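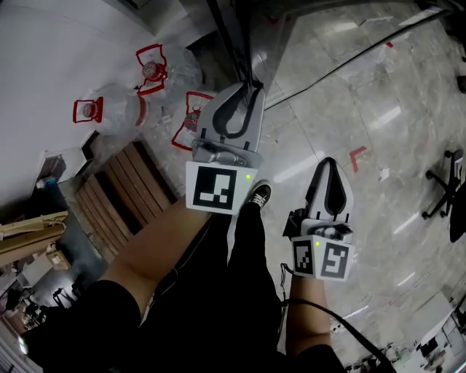

Frequently asked questions about the Bilyk study

Thank you for all the mail since we put the Bilyk results online! A good many of you asked the same things, so we have gathered the answers in one place, and we will keep adding to the page as more questions come in.

What was the study trying to find out?

We wanted to know how much a policy for two-armed work gains from demonstrations recorded in messy, ordinary rooms, compared with the same number recorded at one tidy bench. It sounds like a simple question, and we thought so too when we started, but keeping everything else equal took us most of a summer.

How were the demonstrations collected?

With hand-held grippers, one in each hand, and no robot in the room with the person doing the task. Each gripper carries a white cube with square markers on it, and we use those to recover where the hands are over time. The person picks up, moves and sets down objects the way they would with their own fingers, give or take a little clumsiness in the first hour or so.

How big is the data set?

There are 200 demonstrations in each of the two conditions. We threw out 43 others, nearly all of them for tracking trouble, and those are listed in the appendix with the cause next to each one. We know some groups would have kept a few of them, and you are very welcome to try!

Why not teleoperate the robot directly?

We did, for a while, at our Fandovton site. The recordings were lovely and clean, but people got tired, and it was slow going. With hand-held grippers you can walk to the next room and start again. What you give up is knowing that the robot's arms can really reach every pose a person's arms can, so we run a reachability check on every demonstration before training and drop the segments that fail it.

What happens when a marker goes out of view?

For short gaps we fill in the motion from the inertial sensor in the handle. Anything longer than 2 seconds is cut, and the demonstration is split at that point. Markers on more than one face of a cube help a great deal here – when a wrist turns, one of them will often still be readable.

So did the messy rooms help?

Yes, when the robot was tested somewhere new. We ran 30 trials for each policy in a room at Vodevgate that neither had been trained on, and the policy from the varied rooms finished the task more often. Back at the tidy bench the two were close enough that we would not want to claim a difference. The full table is in the report, along with the failures, and we do hope you will read the failures, because a lot of them are two hands wanting the same bit of space at the same time.

Does it matter who wears the grippers?

More than we expected, I have to say. Taller people hold the grippers further out, and some people lead with one hand while the other waits. We did not balance for this in the first round. We are doing so now, and the new recordings should be done in August.

Can I use my own grippers?

You can, as long as the opening width is logged together with the pose. The Meltano converter reads both from a plain text file, and there is a short guide in the download folder. If your markers are a different size from ours, change that setting first, please – it is the cause of most of the puzzled messages we get.

Where do I send a question that is not on this page?

Use the contact form on the project site. We go through the messages every Friday, and we answer all of them, though the long ones sometimes wait a week.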